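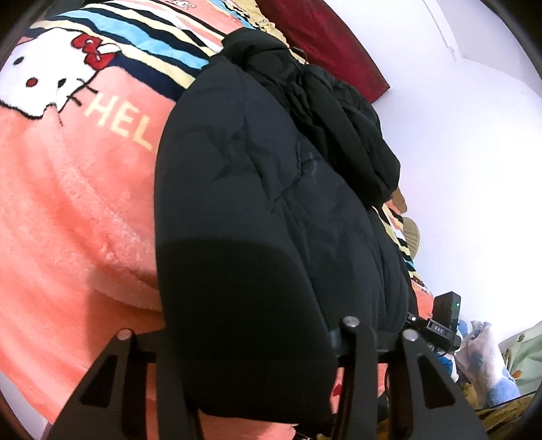

# Skerkine garment handling: questions I keep getting

I put out the short write-up of our cloth results in March and my inbox has been busy ever since, so I've collected the answers in one place. I'll add to it when new ones come in.

**What is Skerkine, in a sentence?**

It's a method for teaching a two-finger gripper to pick up and fold clothes from demonstrations people record by hand, in ordinary bedrooms, with no robot in the room.

**How much data did you train on?**

1046 demonstrations. We kept 700 for the main policy, and the rest went into the held-out set and a few side experiments (the sleeve one is my favorite!).

**Why beds and not a nice clean table?**

We did start on tables - the policy got very good at tables. Then we laid a jacket on a fleecy blanket and it grabbed jacket and blanket together, over and over. Soft on top of soft is where the hard part lives, so that's where we record now.

**Is dark clothing really harder?**

Yes, a lot. On a black garment the folds and the shadows look nearly the same to a wrist camera, so the edge you want to pinch is hard to find. Busy prints underneath bother people more than they bother the policy. Cartoon blankets and stripes gave us some of our better runs, I think because the outline of the dark cloth stands out so well against them.

**What's Rikex, then?**

Rikex is the grasp-point part. It looks at the view from the gripper and proposes up to 15 places to pinch, then ranks them. Skerkine decides what to do after the pinch. You can run Rikex alone if you only care about picking things up.

**And Dhanial?**

Our older baseline, from before we used wrist views. I still get mail about it! It works fine on towels and struggles with anything that has a hood.

**Does it fold, or just lift?**

Both, but lifting is much more reliable. Folding a padded jacket still goes wrong more often than I'd like - the cloth springs back and the second pinch lands on air.

**Can I reproduce this at home?**

Sure. You need the hand-held gripper, a bed, and patience. I'd do at least 8 takes per garment, and bunch it up differently each time, or the policy learns one pile by heart.

**Where do the numbers live?**

All the success tables are in Statent, our results log, split by garment and by surface. If a figure in the write-up and a figure in Statent disagree, trust Statent and please write to me.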